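One Room, One Table, One Bin: A Tidying Routine for a Shared Bedroom
Student project report, Home and Community Studies
Edgars Kairys, Cokmont College

Why I picked this topic

My course asked for a practical project on a household task, and most of my class went straight for kitchens. I wanted a bedroom! More exactly, I wanted the kind of bedroom where people also read the mail, peel fruit, take their pills and dry the laundry. I grew up in a room like that, and I have always thought the table beside the bed does more work than any other piece of furniture in the home.

My question was simple: can a short daily routine keep a table like this clear enough to use, without buying any new storage? I called the routine Irnurden, after the street where I first tried it out, and the name stuck with my project group.

The room

The room has a large bed with a striped spread, a carved headboard and a tall stack of folded quilts beside it. The table stands next to the bed under a checked plastic cloth. I really liked working here. The bedding is bright, the window lets in a lot of light, and everything you need to sort is within a step or two.

I started with the trash, and I would tell anyone to do the same. A small open bin close to the bed and table gets used. A bin in the hallway mostly doesn't - I learned that in my own room over a whole semester.

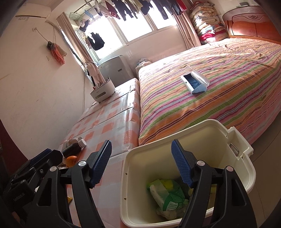
Figure 1. The white bin beside the bed, with a green plastic bag and other trash inside.

The routine

I wrote the first version with 8 steps, and it was too long. People I showed it to got as far as the wiping and then drifted off. The final version has six:

1. Put the bin where you can reach it from the table.

2. Take out anything that is plainly trash, like wrappers and used tissue.

3. Move food to one side. Fruit can stay on the table if somebody is going to eat it that day.

4. Stand pens and other long things upright in the organizer at the far end.

5. Gather bottles, tubes and medicine boxes in one spot and look at each one before deciding anything. A bottle lying on its side should have its cap checked and be stood up. An open box may still have something in it, so look inside before it goes anywhere.

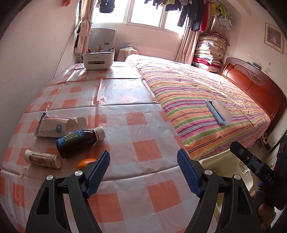 6. Wipe the cloth from the far end toward you, folds included.

Step 5 turned out to be the heart of the whole project, and I hadn't planned it that way. In my first draft medicine was lumped in with "small items" next to the pens. My project partner from the Jenov group read it and asked what happens if someone throws out the box but still needs the name and strength of the tablets. Good question! So medicine got its own step, and I rewrote the rest around it.

What to do with medicine packaging

Boxes are harder than they look. A flattened one seems like an easy decision, and often it is, but the box can be the only place in the house where the full name of a medicine is written in large print. One of the boxes on this table is torn at the end and still reads "Atorvastatin Calcium Tablets" quite clearly, with a big 14 printed on it.

My rule is to check with the person who takes the medicine before any packaging goes in the bin.

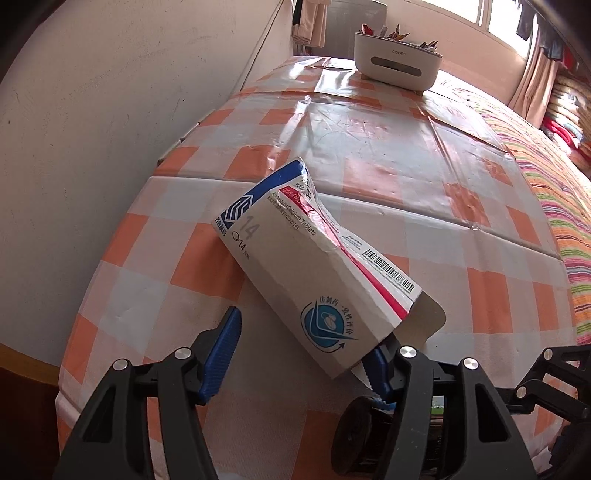 If they want to keep the name, copy it onto a card and put the card with the pens. Loose blister strips go back into a box that matches them. Anything expired goes in a separate bag for the pharmacy and stays out of the household trash. I checked this part with the Hayat drop-in center near campus, and they were happy for me to print their collection hours on the back of the routine sheet.

Results and what I would change

I kept the trial small and my budget was 400 cents, all of it spent on cards and a marker. I liked the plastic cloth much more than I expected to. It wipes down fast, though crumbs love the creases, and I would add a note about smoothing it flat first.

The bed is the weak point. Things set down there "for a minute" aren't covered by any of my steps, and I want to write a bed version next. I'd also like to try the routine on a Monday evening, when everyone in the house is tired and nobody feels like sorting anything.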